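Chapter 5
Refrigeration and Kitchen Appliances in the Home

Household maintenance does not end with plumbing and wiring. A refrigerator runs day and night, and small faults in its care shorten its life and raise the cost of running it. This chapter covers placement, cleaning, door seals, and the first checks to make before calling for service.

After studying this chapter, you should be able to:
Choose a suitable location for a refrigerator
Clean condenser coils safely
Test a door seal and decide when to replace it
Keep a basic service record

Key terms: condenser coil, gasket, defrost drain, clearance, leveling leg

5.1 Placement and Clearance

Most freestanding refrigerators release heat at the back or underneath. Where that heat cannot escape, the compressor runs longer - often without the owner noticing. Follow the clearances printed in the manual, and keep the unit away from ovens and direct sun.
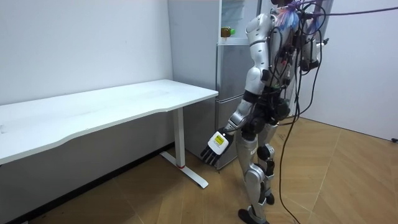 Clearance should be checked again whenever furniture is moved. Desks, shelves, and carts tend to drift toward an appliance over the years. A light gray refrigerator set against the back wall, with a white desk in the same part of the room, is a common arrangement in shared workrooms. Measure the gap behind the cabinet and on both sides, then write the figures in the service record.

The Lozano case at the end of the chapter follows one household through these checks over a single August.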